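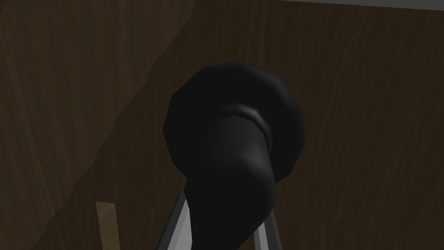 My husband gets eaten alive every summer and I hardly get touched, so for years the mosquito problem in our house was treated as his problem. Then last August the county health people put out notices that West Nile had turned up in the traps along the creek on the east side of Lellville, a short walk from our back fence, and a family on the next street had someone in the hospital with it. After that I stopped thinking of mosquitoes as a nuisance and started spending money.

The money, in the end, went to the Arain yard trap, the mid-sized one that runs on house current. I've had it through one full season and the start of a second, which I think is long enough to have an opinion (my sister says I had one after a week, and she may be right).

First, what it is. It's a round bin that sits on the ground with a fan inside, and you hang a scented packet in it that is supposed to smell like a person. Mosquitoes come over to investigate, the fan pulls them down into a net bag, and that's the end of them. No spray, no zapping noise, no blue light drawing in every poor moth in the neighborhood.

Setup took me one cup of coffee. The instructions are a folded sheet with drawings, and the drawings are good! The cord is shorter than I'd like, so we bought an outdoor extension cord and ran it along the bottom of the hedge. Placement matters a lot more than the box lets on. I started with it right beside the patio, thinking it would guard us, and of course all it did was invite everybody to the party. Once I moved it to the damp shady corner behind the shed, well away from where we sit, the evenings got much nicer.

Does it catch mosquitoes? Yes, it surely does. The bag was gray and fuzzy with them by the end of the first month, and I'll admit I carried it over to show the neighbors, who were polite about it. We still got bitten, though. I'd say my husband went from miserable to mildly annoyed, and on still evenings in September he was back to miserable for a few days after a big rain.

I do want to be plain about one thing. A trap like this is no protection against a disease, and I'd be uneasy if anyone bought it with that idea. It only takes one bite. We still use repellent at dusk, we fixed the torn screen in the laundry room, and I go around tipping out saucers and the wheelbarrow and the lid of the trash can, which I suspect did as much good as the trap and cost nothing at all.

Now the complaints. I paid $418 for it at the garden center over in Tesberg, and the scent packets are extra. They come 3 to a box, and in hot weather they fade sooner than promised. The fan hums. You won't mind it across a yard, but I wouldn't want it under a bedroom window. And the latch on the net compartment is stiff enough that I use the handle of a spoon on it.

Before this one I'd borrowed the Skanstead, a propane model that sells for close to $700. It seemed to catch a little more, but we were forever swapping tanks, and it went out twice in the wind. For a big lot with no outlet nearby it may be the better choice. For a yard like ours I was glad to give it back.

Four stars from me. I took one off for the price of the packets, and I'd put half of it back if they would just make the cord longer.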